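Jul 19, 2021

Got the water bill for the Nillton place. 2980 gallons for the month, and we were away for half of it.

Shut everything off last night and wrote down the meter. This morning it had still moved. So there's a leak somewhere. 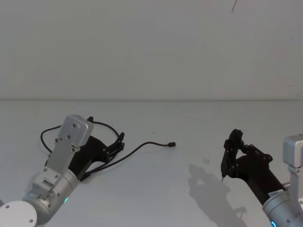
Dye tablet in the upstairs toilet tank first. Color showed up in the bowl in under 2 minutes. The flapper is from before we moved in.

New flapper from the hardware store in Trudville. Took longer to find parking than to put it in.

Will read the meter again tonight. If it holds still I'm leaving the pipes alone until December.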